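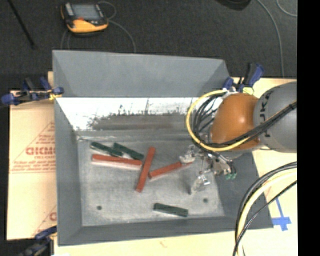 Last updated: March

Sorting tubs, part two

I keep short bars in a grey tub with sloping sides. The slope matters more than the volume. Bars that land against a straight wall stand on end and have to be fished out, while these slide down and lie flat on the floor of the tub.

Red is 300 mm stock and dark green is offcuts. I used to tape labels on, but colour is faster to read from the bench.

The two small holes in the floor let grit out. The grey floor scuffs badly and I've stopped trying to polish it. A wipe on Friday is enough.

Rebecca Ruggiero asked about the Mimley tub, which is deeper. I tried one and went back. My arm doesn't reach the far corner.

Print | E-mail this post
11 comments | 349 shares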